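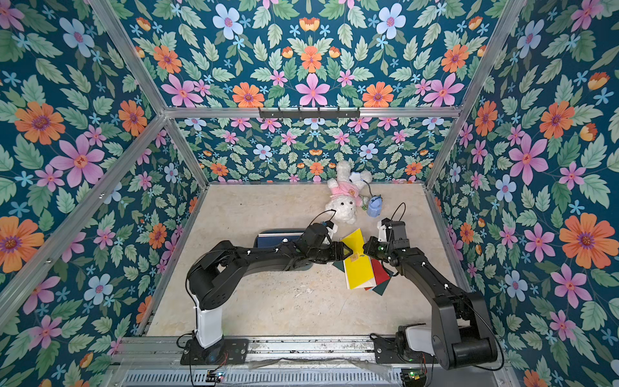 **Pattern repeat** is the distance, measured along the length or across the width of a printed material, after which a design begins again. The term is used for wallpaper, furnishing fabric, floor coverings and gift wrap. In wallpaper it is one of the main figures given on the roll label, together with the width of the roll, its length and the type of match. It decides how much paper must be bought for a room, how the lengths are cut, and how the finished wall looks at joins and corners.

## Terms

The *vertical repeat* is measured down the length of the roll, from any point in the design to the next place where the same point occurs. The *horizontal repeat* is measured across the width. On most machine-printed papers the horizontal repeat is equal to the width of the roll or divides into it exactly, so that every roll can be hung beside every other roll. Where it does not, the paper is supplied as a numbered set of panels and must be hung in order.

A *length*, or *drop*, is a single piece cut from the roll to reach from ceiling to skirting. The *selvedge* is the unprinted strip at the side of some hand-printed papers, trimmed off before hanging. A *motif* is one recognisable element, such as a flower, bird or medallion. The *ground* is the colour or texture on which the motifs are printed.

The repeat belongs to the design and the match belongs to the join. Two papers may have the same repeat and be hung quite differently.

## Types of match

### Free match

A free match paper has no element that crosses the join. Plain papers, most textures and vertical stripes belong to this group. Lengths can be cut one after another from the roll, with only a small allowance at top and bottom for trimming. Some makers advise turning every second length upside down, which hides slight changes of shade between the two edges of the roll.

### Straight match

In a straight match, the design meets at the same height on both edges of the paper. Every length begins at the same point in the pattern. Symmetrical florals, damasks with a central medallion and most geometric designs are printed in this way. The rows of motifs can be seen to run level around the room, so a ceiling that slopes even slightly is more noticeable with a straight match than with any other kind.

### Drop match

In a drop match, also called an offset match, the right-hand edge of one length meets the left-hand edge of the next at a different height. The usual form is the *half-drop*, in which the design moves down by half the vertical repeat with each length. Odd-numbered lengths then start at one point in the pattern and even-numbered lengths at another. The eye is led along a diagonal, and a small motif seems to be spread more evenly over the wall.

Less common are the third-drop and quarter-drop, in which three or four lengths must be hung before the starting point returns. They are found mostly in older block-printed designs and in modern copies of them.

## Structure of the repeat

A repeating design is built from a unit that can be placed next to copies of itself with no visible break. The simplest method is the *block repeat*, in which the units are stacked in rows and columns like tiles. In a *brick repeat*, each row is moved sideways by half a unit, and in a half-drop each column is moved down by half a unit.

*Mirror repeats* are made by reflecting the unit along one or both of its edges. The result is strongly symmetrical, with motifs facing each other in pairs across a line. Designers often place large flowers on the line itself, so that half a bloom drawn once becomes a whole bloom in print. The method saves drawing time, though the line of reflection can become more prominent than intended. Leaves and small filler flowers are usually added over it to soften the effect.

Faults of structure tend to show only when many repeats are seen together. A gap between motifs that looks harmless in a single unit may form a clear stripe or channel over a whole wall. Printers call this *lining up* or *tracking*. The usual check is to print a sheet of at least three repeats in each direction and look at it from across a room, with the eyes half closed.

## Effect of the printing method

In block printing the vertical repeat was limited by the weight and size of the wooden block, which had to be lifted and placed by hand. Larger designs needed several blocks for each colour. Small pins at the corners of the block left dots on the paper, and these guided the next impression.

Roller and rotary printing tied the repeat to the circumference of the cylinder. The design had to fit round it exactly, or divide into it a whole number of times. A mill with one size of cylinder could therefore offer only a few repeat lengths, and for this reason many unrelated patterns from the same works share the same figure. The Dramholm mill used cylinders giving a 64 cm repeat for nearly all its large florals, and its smaller sprig designs were drawn at 16 cm so that four would fit round the same cylinder.

Digital printing has no cylinder and so sets no such limit. A repeat may be as long as the roll, or there may be none at all, as in a mural. In practice most digital papers still use repeats in the older range. Decorators are used to them, and a long repeat is wasteful unless it matches the height of the wall.

## Calculating quantities

The amount of paper required depends on the height of the wall, its width, the width of the roll and the repeat. The common method is as follows.

1. Measure the height of the wall at its tallest point and add a trimming allowance.
2. Divide this figure by the vertical repeat and round up to the next whole number.
3. Multiply the result by the repeat. This gives the *cut length*.
4. Divide the length of the roll by the cut length and round down. This gives the number of lengths in each roll.
5. Divide the total width of the walls by the width of the roll and round up. This gives the number of lengths needed.
6. Divide the lengths needed by the lengths in each roll and round up.

For a straight match with a repeat of 64 cm, a wall whose height with allowance is 250 cm takes four repeats, and the cut length is 256 cm. The waste is small. If the height with allowance were 260 cm, five repeats would be needed and the cut length would rise to 320 cm. On a ten-metre roll, both walls would still give three lengths, but the second leaves only a short offcut, too small to be of use over a tall doorway.

For a half-drop, the waste can often be reduced by cutting from two rolls at once, with all odd-numbered lengths taken from one and all even-numbered lengths from the other. Chibuzor Adeleke's handbook for apprentices, *Paper and Paste*, recommends this for any repeat longer than 30 cm and advises marking the back of each length with its number and an arrow pointing to the top.

Doors and windows are normally ignored in the calculation unless they are very wide. Tables printed on shop leaflets tend to assume a free match and give too low a figure for large patterns.

## Corners and sloping surfaces

A design cannot usually be kept whole at every corner of a room. Internal corners are rarely upright, and the paper is cut so that only a narrow strip turns on to the second wall. The next piece is hung to a fresh plumb line and overlaps the strip, with the loss of a little pattern. The loss is hardest to see in dense designs where leaves or small flowers fill the ground, and easiest to see in trellis patterns and stripes.

Sloping ceilings raise a further difficulty. Where paper runs up a wall and on to a slope, the join between the two may be matched along the fold, but the pattern will no longer agree with that on the side walls. Three treatments are common:

- The slope is papered as part of the wall, and the mismatch is accepted at the sides.
- The slope is papered as part of the ceiling, with a plain paper or paint.
- The slope is treated as a separate panel, with the main motifs centred on it.

The last gives the tidiest result with mirror repeats but uses the most paper.

The final join in a room, where the last length meets the first, almost never matches. It is placed where it will be least seen, most often above a door or in the corner behind it.

## Scale and appearance

The size of the repeat affects how large a room seems, though accounts of this differ. Trade advice has long held that large patterns make small rooms feel smaller. Modupe Lawal, in her notes to the Cureck pattern books, disputed this and argued that contrast between motif and ground matters more than size. A large flower in soft colours, she wrote, sits further back on the wall than a small one in sharp colours – an effect she compared with distant and near planting in a garden.

Of the 13 florals in the Cureck books, most were issued on both a pale and a dark ground from the same drawing. The dark versions show joins more clearly, as the white edge of the paper base can appear as a thin line when the paste dries and the lengths shrink. Decorators deal with this by colouring the cut edges with chalk or diluted paint before hanging.

## Labelling

Roll labels show the match by small symbols. A pair of arrows level with each other on either side of a line stands for a straight match, and a pair set at different heights stands for an offset match. A free match is shown by an arrow beside a nought. The repeat is given in centimetres, sometimes as two figures divided by a stroke, of which the first is the repeat and the second the offset. A label reading 64/32 therefore describes a half-drop.

The batch number is printed separately. It has no bearing on the repeat, but rolls from different batches may vary in shade even where the pattern agrees perfectly.

## See also

- Damask
- Half-drop
- Lining paper
- Selvedge
- Tessellation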